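Quick one on oiling a tabletop, written up between coats. Cheuk-hei Fang asked how I did the one at Brikgate so this is mostly for him, but anyone with a tired wood top can use it.

What you need:

- sandpaper, coarse / medium / fine
- hardwax oil (I use whatever Prendside has on the shelf)
- white pad or a lint-free rag — old T-shirts are fine, wash them first
- vacuum with a brush head
- gloves

**1. Clear and clean.** Everything off. Wipe with warm water and a drop of dish soap, then plain water. Let it dry overnight. I skipped the overnight once in July, thinking the heat would take care of it. Blotches. Had to start over.

**2. Sand.** With the grain, always. Coarse only if there's old varnish on it. Otherwise medium, then fine. Don't go super fine, the oil needs something to grab. Go easy near the rim, it's really easy to round it over without noticing. I put pencil squiggles all over first and sand till they're gone.

**3. Vacuum.** Then vacuum again. Then a barely damp rag. Whatever dust you leave is in there for good.

**4. First coat.** Stir the can, don't shake. Pour a little puddle, maybe a tablespoon, and spread it as far as it'll go. Thinner than you think. Work in strips from one end to the other and keep the edge wet. After 13 minutes wipe off everything that's still sitting on top. All of it. If it feels sticky you left too much. 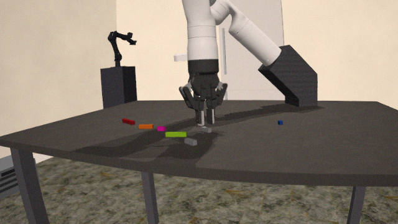
*A matte top in dark gray-brown, with a faint fine grain.*

**5. Wait.** Can says up to 25 hours between coats. Cold room, take the whole time. Window cracked, no fan — a fan just blows dust at it.

**6. Second coat.** Scuff very lightly with the white pad, wipe, then same as before but even less oil. You'll use like half as much. Stop at two unless it's a kitchen table, then do a third.

**7. Leave it alone.** You can eat at it after 4 days if your careful. No hot mugs, no wet cloths, no tablecloth for 9 days. Put felt under anything heavy.

Important — the rags. Oily rags can catch fire on their own if you ball them up. Soak in water, lay flat outside till dry and stiff, then trash. Do it right away, not after lunch.

Fixing stuff later:

- white ring: fine pad, dab of oil, rub, wipe
- sticky patch: wipe hard with fresh oil on a rag, it loosens the old stuf, then buff dry
- dull spots: usually just thirsty, one thin coat
- deep scratch: sand the whole board its on, not just the scratch, or it'll show

Darker tints show lap marks a lot more than clear. Test underneath first. Still have to do the benches, will add notes on end grain when I get to it.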